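A Wet Afternoon at the Brandwood Pottery Open Day

October 6, 2020

The leaflet said to allow two hours for Brandwood, and the leaflet was written by somebody who had never met the car park. It is a sloping field with a gate at the bottom, and on open days everyone is sent to the top. I left the car next to a trough and walked down through the sort of grass that gets into your socks and stays for the week.

Brandwood makes tableware. It has done so in the same brick sheds outside Ronddale for longer than the sheds would like, and twice a year it lets the public in to look. The June date was called off, so this was the only one going, and places were booked in half-hour slots. Mine was the last before tea. Masks on, one-way arrows on the floor, hand gel at each door. The gel smelled of pears and I had put on a good deal of it by the end.

You start in the clay store, a cold room full of grey bags. The guide told us that 300 bags come in at a time and that they are kept damp and left alone for as long as the firm can bear it. We looked at the bags. A man in a cagoule asked if you could tell a good bag from a bad one, and was told yes, by opening it. None was opened.

After that comes the slip house, where clay is stirred with water until it looks like school custard, and then the casting shop, which is the part worth coming for. The moulds stand in rows on slatted benches. Slip goes in at the top, sits for a while, and is poured out again, leaving a skin on the inside that will be a jug if it behaves. The two casters on duty were a pleasure to watch. They tipped and turned without looking, talking all the while about a boiler. When a jug came out with a dent in it, it was dropped straight back in the bin to be stirred up and tried again. I have known offices that could learn from this.

The Rutkowska kiln is the star of the leaflet and has its own room. It is named after the firm that built it and is the size of a removal van. We were told the plates are fired twice, and that a full load holds 3000 pieces if they are small ones and the packer is in the mood. It was switched off for the day, so we stood in front of a shut door and nodded at it. There was a viewing hole. Through it I saw the dark. The old bottle kiln across the yard can be walked into, and is far better value, although you do have to share it with pigeons.

Decorating is upstairs. Gold rims are done by hand with the plate spinning on a little wheel, and the gold goes on brown, like gravy, and only turns gold in the heat. I had not known that and would have paid the entry fee to learn it. Visitors may try a rim on a reject saucer. Mine wandered off halfway round and came back by another route. The lady at the bench called it "lively" and put it on a shelf well behind the others.

The route then tips you, as all such routes do, into the shop. Bowls are this year's thing. The wavy ones with gold edges are everywhere, priced as though the gold went all the way through, and people were turning them over to read the bottom and putting them back with great care.

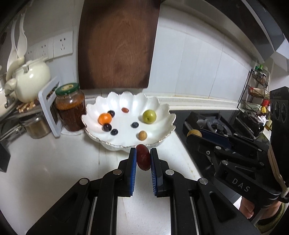

Fruit and a white scalloped bowl with a gold-trimmed rim.

I was tempted by one and went instead to the seconds room, a lean-to with a leaking gutter and much the best atmosphere on site. Everything in there has something wrong with it, and the game is to find out what. I came away with 4 side plates from the Zoltell range, pattern 705, a blue leaf that has slid a little to the left on every one of them. They match each other, at least.

Tea was served in the packing shed at tables set well apart, which meant shouting "is there any milk" across a fair stretch of concrete. The cups were Brandwood's own. The scones came from a supermarket and were fine.

Entry is cheap, children go free, and the toilets are by the clay store, so go before you start, as the arrows will not let you back. Park at the bottom if they give you the choice. They won't.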